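キッチンセルの手首ケーブル、取り回しどうしてますか(スレッド)

投稿者:ねじ山
2020年4月14日

はじめまして、いつも読むだけでしたが初めてスレッドを立てます!
うちの職場で、キッチンの天板とシンクを使った作業セルを2台分見ています。双腕の上半身にハンドが付いた構成で、コントローラはKutance、手首から先のハーネスはMestasskaの標準品です。
相談したいのは左腕の手首まわりのケーブルです。先週、稼働277時間で通信エラーが出て、開けてみたらクランプのすぐ脇で被覆が白く筋になっていました。前回は311時間で交換しているので、だんだん短くなっているのが気になります。
余長をもっと取るべきか、逆に詰めるべきか。皆さんのところの流儀を聞かせてください。

投稿者:shunt17
ようこそ! こういう話、大好物です。
うちは詰める派です。輪を残すと、カウンターの縁を越えるときに必ずどこかへ触るんですよ。スパイラルチューブで腕に沿わせて、関節ごとに固定。見た目もすっきりします。
277時間は短いですね。クランプの角、面取りしてあります?

投稿者:油差し三年目
横から失礼します。詰めるのは反対です。
手首のひねりを甘く見ると、固定点のすぐ外側で芯線が疲れます。外から見てきれいなのに中で切れている、というのがいちばん探しにくい。うちも関節ごとに固定していた時期があって、17本まとめて作り直しました。今は前腕の途中で一度だけ留めて、そこから先は遊ばせています。

投稿者:shunt17
>油差し三年目さん
17本はつらい……。でもそれ、固定の間隔じゃなくて締めすぎでは? 結束バンドを工具で引き切っていませんか。うちは面ファスナーに替えてから断線していません。

投稿者:油差し三年目
締めすぎもあったと思います。そこは認めます(笑)
ただ、シンクの中まで手を入れる動作があるなら、手首は相当振りますよ。ねじ山さん、実際の作業姿勢が分かると話が早いんですが。

投稿者:ねじ山
お二人ともありがとうございます、すごく参考になります! 作業中の写真を貼りますね。
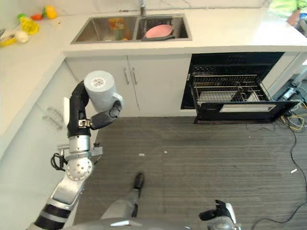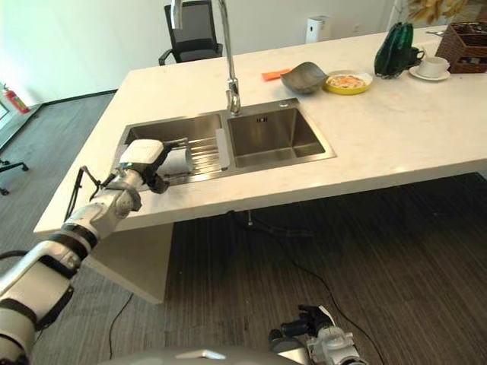 クランプの角ですが、shunt17さんの読みどおりで面取りなしでした。板金を曲げたままのエッジが残っていて、指でなぞると引っかかります。これは今日のうちにやすりを当てて、熱収縮チューブも一枚かませました。輪の大きさは、カップを持っている1枚目でも、白い布をつかんでいる2枚目でも、腕の横に黒いケーブルが垂れているのが分かると思います。この余長は私が前任から引き継いだままで、根拠になる数字がどこにも残っていません。組んだ人の勘だと思います。あと、ハーネスの型番はセルの図面と合っていました。

投稿者:shunt17
写真ありがたい! これは気分が上がりますね。
輪、思ったより外に出てますね。私ならもう少し内側に寝かせます。2枚目みたいに天板の縁を越えて手を伸ばす姿勢だと、位置によっては縁でこすりそう。腕側の保護だけじゃなく、天板の縁に樹脂のエッジモールを貼るのも手ですよ。安いし、貼り替えも一瞬です。
それと1枚目、床のケーブルも気になりました。右側で黒いのに黄色や細い色線が混ざって絡んでいるところ。手首を直しても、あっちを台車で踏んだら同じ通信エラーが出ます。切り分けのときに泣きますよ。

投稿者:油差し三年目
床は完全に同意です。まず信号と電源を分けて束ねて、通路側にはカバー。Fombergの低いやつなら台車でも越えられます。
輪については、私はこの形そのものは悪くないと思います。問題は大きさより、付け根がどこで動きを受けているか。クランプの中でケーブルが少し回れるくらいにして、手首を両端まで回した状態で輪が突っ張らないか見てください。片側だけ突っ張るなら、クランプの位置を外へずらす。写真だけだとひねりの両端が分からないので、そこは現物で。

投稿者:かぼちゃ工房
ROM専でしたが、面白すぎて出てきました。
うちのセルではAtallahの高屈曲タイプに替えました。曲げには強いんですが、外径が太くなるので、輪を小さくしたいshunt17さん方式だとかえって苦しいかもしれません。油差しさん方式なら相性はいいです。
点検のやり方ですが、被覆に白いペンで縦に一本線を引いておくと、ねじれ癖がひと目で分かります。線が斜めに巻き始めたら、エラーが出る前でも組み直し。これを始めてから朝の点検が楽しくなりました!

投稿者:ねじ山
白線、最高ですね! さっそく引いてきました。油性の細いペンだと関節の近くで少しかすれたので、二度引きしています。
ひねりの確認もやりました。内回しの端では余裕があるのに、外回しの端で輪がぴんと張ります。油差し三年目さんの言うとおり、クランプの位置ですね。長穴で3ミリ外へ逃がせたので、まずこれで様子を見ます。

投稿者:shunt17
3ミリで変わりました?

投稿者:ねじ山
張りは消えました。ただ、外へ出したぶん縁との隙間が減ったので、エッジモールも注文しました。お二人の案を両方いただく形です(欲張り)。床のほうは明日、電源を止められる時間に束ね直します。

投稿者:油差し三年目
いいと思います。やすりを当てた箇所の粉、コネクタに入っていないかだけ見ておいてください。私はそれで半日つぶしました。

投稿者:shunt17
私はまだ詰める派ですけどね! 縁にモールを貼ったら、輪を寝かせた状態も一度試してほしいです。次の交換が何時間になったか、ぜひここに書いてください。

投稿者:ねじ山
粉、確認したら少し付いていました……拭きました。もう1台のほうは輪を寝かせて組んで、同じ作業で時間を比べてみます。交換時期が来たらまた書き込みますね!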